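Ticket 346: Nimis im Schlafzimmer verliert nachts die Verbindung
Status: offen (vom Support zweimal auf „gelöst“ gesetzt, von mir zweimal wieder geöffnet)
Gemeldet von: Sunil Khondokar
Bearbeitung: Chathurika Sultana, Gomuvgate Kundendienst
Standort: Fistholm, Obergeschoss

Eintrag 1, Khondokar
Der Heizkörperregler Nimis meldet sich nachts vom Gateway ab und heizt dann stur weiter. Morgens steht er in der App wieder auf „verbunden“, als wäre nichts gewesen. Firmware ist aktuell, Batterien sind neu. Bitte nicht wieder den Textbaustein mit dem Neustart.

Eintrag 2, Sultana
Vielen Dank für Ihre Meldung. Bitte starten Sie das Gateway neu und warten Sie 30 Minuten. Danach sollte der Regler stabil laufen.

Eintrag 3, Khondokar
Neu gestartet, gewartet. In der folgenden Nacht wieder Abbruch, laut Protokoll Fehler 11. Im Handbuch steht dazu „allgemeiner Funkfehler“, damit kann ich nichts anfangen. Das gleiche Verhalten hatte ich schon im November, damals hieß es, das nächste Update behebe das. Welches Update soll das gewesen sein?

Eintrag 4, Sultana
Fehler 11 deutet auf Störungen durch andere Funkgeräte oder auf dicke Wände hin. Bitte verringern Sie den Abstand zum Gateway und teilen Sie uns mit, wie der Raum beschaffen ist.

Eintrag 5, Khondokar, 12. Mai 2026
Abstand zum Gateway jetzt 4 Meter, Sichtverbindung bei offener Tür. Trotzdem Abbruch. Der zweite Regler (Modell Kim) hängt am selben Gateway, liegt weiter weg und läuft durch. Wenn es an den Wänden läge, müsste der zuerst ausfallen. Ich vermute eher, dass der Nimis im Nachtmodus einschläft und den Weckruf verpasst, aber das will bei Ihnen offenbar keiner prüfen. Das Protokoll beider Regler habe ich hochgeladen. Einen weiteren Neustart mache ich erst, wenn mir jemand sagt, was er bewirken soll. Bilder aus dem Raum:

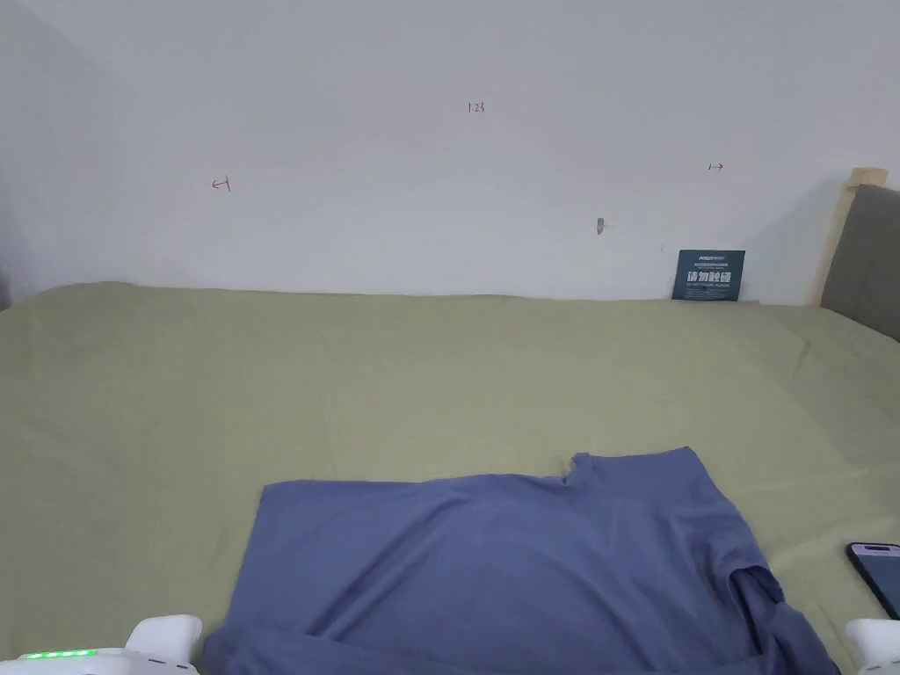
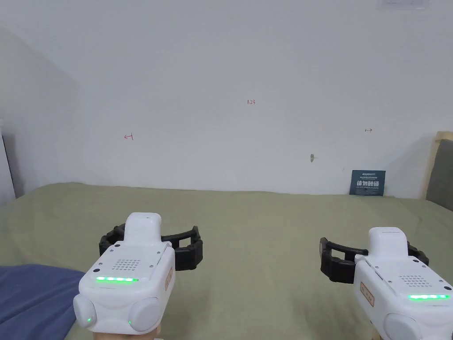
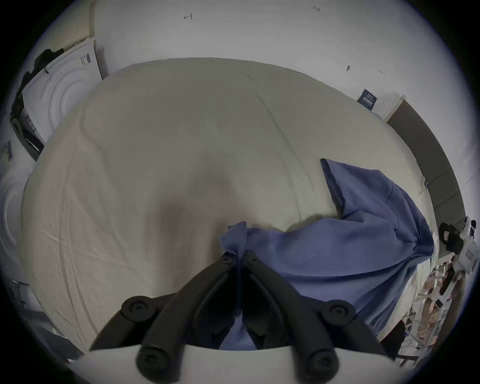
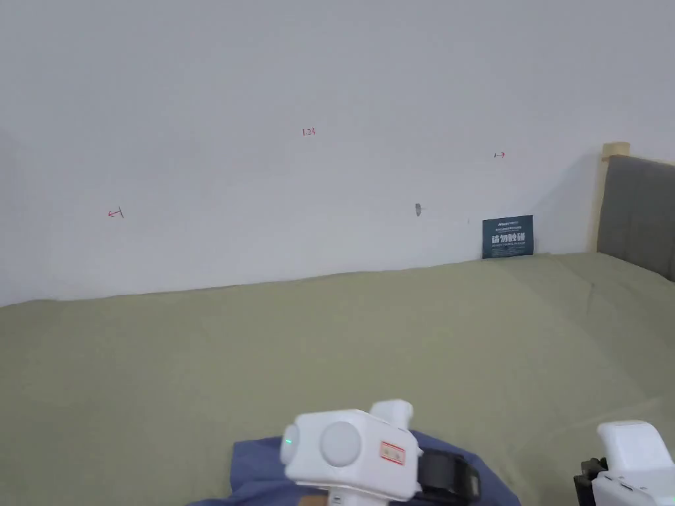
Kategorie: Heizungssteuerung / Funkverbindung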